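Snake plant

The snake plant is an upright houseplant from the dry parts of tropical West Africa, and if you've ever been in a dentist's waiting room you've met one. Most labels still say Sansevieria trifasciata, although botanists moved it over to Dracaena a while back (Dracaena trifasciata is the name to search for now). My grandmother called it mother-in-law's tongue and so do half the people I swap cuttings with. I've kept this entry going in the Catov plant pages since one July when I had far too much time, so forgive the opinions!

Looks

The leaves come straight up out of the soil with no stem to speak of. They're stiff, pointed at the tip and mottled in lighter and darker green, and some kinds have a yellow edge too. Underneath there's a thick creeping root called a rhizome, and that's where new shoots come from. Leave it alone long enough and it can bend a plastic pot out of shape. Mine did.

Desks and shared tables

I think this is the best office plant there is. It grows up instead of out, so even a small round pot on the edge of a worktable leaves you your elbow room, and it'll put up with being ignored over a long weekend, or a long month.
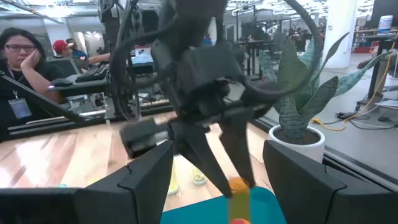
Light matters more than people think, though. A snake plant will hang on in a dim corner for ages, but it'll hardly grow there, and bright light a few feet back from a window suits it much better. Kornél Pap, who wrote the older version of this page, kept his in a hallway for years and got one new leaf. He moved it to the kitchen and had a whole clump by the next summer.

Watering

Let the soil dry all the way through, then water it well and tip out whatever collects underneath. In winter I go weeks without touching mine. Mushy leaves at the base mean rot, and the fix is a sharp knife, fresh gritty mix and some patience. (I use the Tveit cactus mix, but any fast-draining one is fine.)

New plants

Splitting the clump is quickest. You can also cut a leaf into pieces and stand them in damp mix, same end down as they grew, but yellow-edged kinds usually come back plain green that way. I learned that after cutting up a very nice one.

Pets

The leaves contain saponins and can upset the stomach of a cat or dog that chews them, so keep the pot out of reach.

See also: Spider plant, ZZ plant, Repotting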